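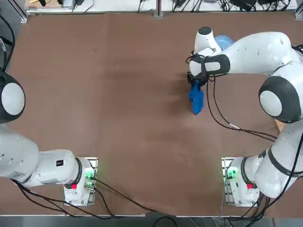
Brumen opens its kitchen chores trial to households and small cafés

2026-01-28

Brumen is pleased to share the first findings from Ciltar, its long-running look at a question we hear at nearly every family dinner and trade show – can a machine do the washing up and wiping down yet? The short answer is some of it, slowly, and with a person close by.

Over the past 18 weeks the Ciltar team has set a two-armed robot to everyday jobs with dishes and cloths. Of the attempts at picking up a cloth and wiping a dish, 70 per cent were finished without a helping hand. We're proud of that figure, and we'd also be the first to say that most ten-year-olds would beat it before breakfast.

Cloth remains the hard part. A plate keeps its shape wherever you set it down, while a cloth folds, bunches and twists differently every time, and the gripper has to find a decent hold on it before any wiping can begin.
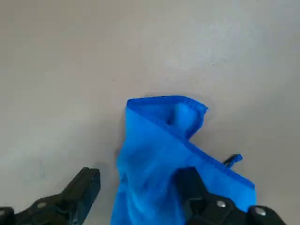
Mahfuz Miah says he would happily hand over the benches at closing time, but he'd want to know how long a wipe-down takes before he gave up any room behind the counter. Larasati Ngui asked whether it could ever manage a fitted sheet, and we've had to tell her that laundry is some way off.

From May, two sites will host the next stage, a home kitchen in Bhatt and a café in Plesteck. Staff from Brumen will be there for every session, and the kettle will be on for neighbours who'd like to drop in and ask questions.

Expressions of interest for later sites can be sent to the Ciltar team at Brumen.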